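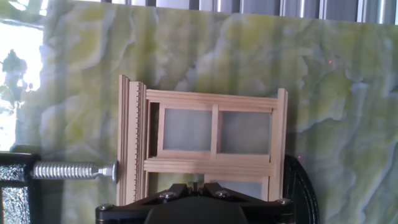 Torbjørn Fjeld thinks I should throw out the edge detector altogether and fit the drawing straight to the picture. He wrote a long comment under the last Jutwood post saying that anyone who has the dimensions of the thing and still goes looking for lines one at a time is making work for himself. He may well be right. I have spent most of this week on it, and since the answer got too long for the comment box it has become a post.

For anyone who skipped the last one, Jutwood is my pose estimation code for small wooden joinery. It takes the wrist camera picture, finds the window frame in it and gives the controller a position and a rotation. Evanum does the planning on top of that and Sterik talks to the gripper. I wrote Jutwood and I maintain a fork of Sterik. Evanum is Ximeng Guo's and I try to leave it alone.

The old pipeline went like this. Undistort, convert to grey, find edges, join the edges into line segments, throw away the short ones, sort what's left into nearly vertical and nearly horizontal, then look for a set that makes a window. On a plain grey background it was fine. I never had to think about it, and I should have, given how many plain grey backgrounds there are in the world.

With the onyx slab behind the frame it went to pieces. The veins I expected to be trouble, and they are, but less than I feared because they curve, and the segment joiner gives up on curves quite early. The worse part is the faint vertical banding in the stone. It is low contrast, so a sensible person would say to raise the threshold, and I did. Then the edges of the panes disappeared, because the panes are see-through and take their colour from the stone behind, and where that happens the step from wood to pane is the only thing left to hold on to. The thin strip between the two top panes was the first to go.

Then there is the ribbed metal along the top of the picture. It gives perfect, strong, parallel vertical edges, evenly spaced, all the way across. If you wrote a test pattern for a line detector you would draw that. Jutwood loved it. On the first run it told me with great confidence that the window was up there, very wide and hardly any height at all. I put in a limit on the aspect ratio and the next answer was two ribs joined to the side of the real frame.

So on to fitting the drawing. I have one, with every strip on it. You project the model outline into the picture at a guessed pose, sample along each line, look a short way to either side for the nearest gradient, and adjust the pose to bring them together. There is nothing new in any of this and I took most of the maths from old lecture notes. The first version took an afternoon and came to 146 lines including the comments. It ignores the ribs, because nothing in the drawing is up there. It mostly ignores the veins, because they point the wrong way. I was pleased with it for one evening.

The problem is the notched strip. On the left side of the frame there is a narrow strip cut with a row of small regular notches, like a comb. I had included it in the model, since it is full of good sharp corners and the solver likes corners. But a comb slid along by one tooth looks the same as it did before, apart from the ends. The solver would come in from a poor starting guess, lock one notch too high or too low, and stay there. The residual at the wrong answer was only a little worse than at the right one, and on some pictures it was better.

I only found this because Evanum complained. The planned approach kept changing by the same small amount between one capture and the next, up or down, with nothing in between. I blamed the planner. I sent Ximeng a rather short message about it, with logs. The reply had a plot attached, with all the height estimates in neat separate rows, and the question of whether anything in my model happened to repeat at that spacing. I apologised the same evening.

What I do now:

First pass uses the outside of the frame only, meaning the top rails and the stile on the right, plus the sill rails across the middle. No notches, no panes. The left edge gets a low weight because the stacked strips there are slightly offset from each other, so there are several vertical lines close together and any of them will do for the solver.

Second pass adds the mullion and the pane edges, with a shorter search distance.

Third pass brings in the notches, and by then the pose has to be within a quarter of the notch spacing or they are left out. If they are left out it says so in the log. I had it failing silently for a day and learned nothing from that day.

Qianru Su asked whether the third pass is worth having at all. On the pictures I have, it tightens up the vertical position noticeably and does almost nothing for the rotation. I've kept it for now with a flag to turn it off.

Masks. The gripper is always in the same place in the wrist view, at the bottom in the middle, and it covers the bottom of the frame and most of the lower pane. It also has four bright screw heads, and each of those makes a nice round gradient in all directions, so there is always something for a model line to stick to. I drew a fixed mask by hand, made it a bit fatter than it needs to be, and any sample point that lands inside is dropped. The curved black part to the right goes in the same mask. I had been trying to do this by colour, on the grounds that black is black, but its edge is glossy and in the picture a glossy black edge is partly white.

The bolt on the left needed a mask of its own. The head sits hard up against the left edge of the frame, so there is no gap between them to find, and the threads are another row of evenly spaced bright lines. The bolt does not move with the camera, so its mask can't be fixed in the picture. I added it to the model as a plain cylinder that contributes no edges and only hides things. That felt like cheating, and it took 20 minutes after I had spent two evenings on something cleverer.

Exposure is the part I have not solved. There is a real window at the far left of the view, nearly white, with some leaves showing dark against it. Automatic exposure sees all that light and pulls everything down, and the top panes lose what little contrast they had. Fixed exposure works until the weather changes. At the moment I meter on a box around the last known pose, which is good when the last known pose is good. When it isn't, the box can end up sitting on the bright area, everything goes dark, the fit gets worse, and the box stays where it is. I have a timeout that resets it to the centre of the picture. It isn't nice code.

The red dots on the stone, by the way, cost me nothing. They are so small that the blur before the gradient step takes them out. I had a whole paragraph planned in my head about colour filtering and didn't need it.

On the control side there is less to report. The old controller took every new pose as gospel and moved to it. Now the pose comes with a covariance, scaled by how many sample points survived the masks, and the controller slows down when it is large. Jingyi Lei suggested this in October of last year and I said it was more than we needed. With the lower pane mostly hidden there are few samples left down there, so the tilt about the horizontal axis is always the weakest number, and the controller now knows to be careful with it. Before, it would nod up and down in small steps while getting closer.

Numbers, since Torbjørn will ask. I ran the new fit over a set of saved captures with poor starting guesses made on purpose. The old line-based version got 4 of them. The new one, with all three passes, got every one but 19, and most of those are exposure trouble, not fitting trouble. I have not looked at each failure by hand yet. The set is one frame against one slab, so please don't read anything more into it than that.

Things still on the list:

- a proper test for the one-notch error, run on every commit
- reading the model from the drawing file so I can stop typing strip widths in by hand
- a sensible way to set the pane edge weights when the background changes
- take the captures to Long and try them on the other machine, which has a different lens
- write back to Guilan Luo about the licence for the Sterik fork

The branch is called fit-drawing and it builds on its own without Evanum if you switch the planner off in the config. The mask file is for my gripper and my camera mount, so draw your own. If the fit starts from somewhere silly, make the first pass search distance larger before you touch anything else. I wasted a morning on the damping term and put it back exactly where it was.

Posted on Sunday, September 16, 2018

Recent posts

Jutwood and the trouble with straight lines
Sterik: timeouts, retries and a bug of mine
Undistorting the wrist camera, second attempt
Running Evanum with the planner in its own process
What I log and how long I keep it

Get new posts by email. One message per post and you can unsubscribe at any time.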